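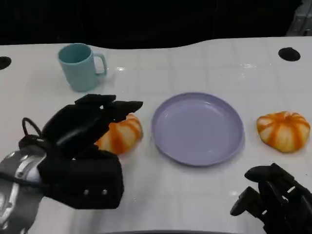 Legal & Disputes > Small claims

Deposit not returned by letting agent, is small claims worth it?

Asked in May by tokia_tenant

I moved out of a flat in Soliman Court at the end of a two year tenancy. The agent (Braro Lettings) is keeping 339 of my 2,859 pounds in deposit and rent credit for "professional cleaning". I cleaned it top to bottom and have photos from the morning I handed the keys back. They've ignored 4 emails. Can I take this to court by myself, or do I need a solicitor? I'm in England if that matters.

3 answers

Answer from Javix (top contributor)

Great question, and good on you for taking photos! You really can do this yourself. Small claims was set up with ordinary people in mind and plenty of us go along without a solicitor. You usually can't get your solicitor's fees back on a claim this size either, even if you win, so hiring one could easily swallow the lot.

Before court, though, find out which deposit scheme holds the money. It should be on the paperwork you were given when you moved in. The schemes run their own dispute service, it's free to tenants, and it's all done on the evidence you send in. Both sides have to agree to use it, but lots of agents do. Check the time limit on the scheme's website today, don't leave it.

The bit I love about these disputes is that the deposit is treated as your money, so it's for the landlord to show why they should keep any of it. Ask for the check-in inventory, the check-out report and the cleaning invoice. If the check-in report says "cleaned to a domestic standard" they'll have a hard job charging you for anything better than that.

If it still goes nowhere, send a letter before claim: what you're owed, why, and a date to pay by (14 days is common). Keep a copy. Then you can start the claim online. There's a fee, which gets added to what you're claiming. Name the landlord as well as the agent, check the tenancy agreement for the right name and address.

Good luck, come back and tell us how you get on!

Answer from rentedandhappy

Just threaten them with court, mine paid up in 2 days

Answer from mossgate

Agree with Javix mostly. Also check whether the deposit was protected at all. If it wasn't done within 30 days of you paying it, you may have a separate claim against the landlord for one to three times the deposit. That sort of claim often goes by a different procedure and costs can work differently, so ring a housing charity or a law centre first. Some have evening phone lines.

Was this page helpful? Yes / No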